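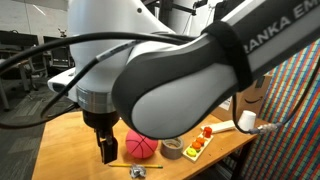 Home | Posts | Repairs | About

The one-table rule, two months in

Back in June I read one of those articles claiming you can cure clutter by putting everything homeless on a single table and not letting yourself leave until it's sorted. I had my doubts. I still have them.

Take the duct tape. Gray, half the house depends on it, and it has never once had a proper place. The article says tape goes "with tape." Fine, where's that? The little pink basketball is worse. It's rubber, it rolls, and Ryan Dunmore swears it belongs in the toy bin, except the toy bin has no lid and the ball knows it.

I do like the wooden stacking board with its orange rings. A keeper, even if I'm not convinced any child ever learned colors from one. The pencil can go in the mug, where the other yellow ones go to lose their points.

Then the ball of aluminum foil. Throw it out, you'd think. Freya Penrose tells me crumpled foil scrubs rust off a garden fork. Maybe. I'll believe it when I see the fork.

So the score for this round is 2 things put away, and I'm supposed to feel lighter. I'll give it until the end of summer.

Contact | © Millthorpe Notes | Back to top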